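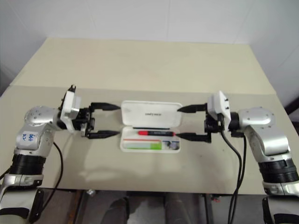
Photo: Ekitz

1 May 2023

Ekitz has put its first power bank on sale. It's called the Nundier and it went up on the company's own store this morning. Short thread with the details I have so far.

Price is $62 at the Ekitz store. Haldane will carry it in its shops too, but the Haldane listing still says "coming soon" and I don't have a shelf date for the stores.

The Nundier is rated at 20W over USB-C. That is enough to fast charge most current phones. It will charge a small tablet, only slower than the wall adapter that came with it. Ekitz doesn't list laptops as supported and I wouldn't buy it for one.

There are two ports, one USB-C and one USB-A. The USB-C port works both ways, so you use it to fill the power bank as well. With both ports in use the total output gets split, and neither one runs at full speed. The product page mentions this in the small print near the bottom.

No wireless charging on this one. Ekitz showed a version with a charging pad on top back in March, and a lot of people assumed that was the Nundier. It's a separate product and it has no price yet.

In the box: the power bank, a short USB-C to USB-C cable and a paper manual. No wall adapter. If you still have an older 5W phone adapter it will work, but expect to leave it plugged in overnight.

Battery level is shown by 4 small lights on the side. Press the button once to check. Hold the button down and it switches to a low-current mode for earbuds and watches, which some power banks shut off on because the draw is so small.

Weight is around 16 ounces according to the spec sheet. That's heavy for a coat pocket. Fine in a bag.

The closest thing to it at this price is the Istuvura power bank that came out last year. The Istuvura is thinner and comes in more colors, but it has a single port and charges at a lower speed. If you only ever charge one phone, the Istuvura is still a decent buy, and Haldane has had it on sale on and off.

Warranty is one year in the US. You have to register with the serial number on the bottom of the unit. The model number is 2362 if you want to be sure you're looking at the right listing, as there are already a few third-party sellers using the Nundier name for cases and cables.

Colors are black and gray. Gray shows as shipping in two weeks at the moment, black ships now.

I've ordered a black one with my own money. Will run it down a few times with a phone and a tablet and post the charging times in this thread - probably next week, depending on shipping.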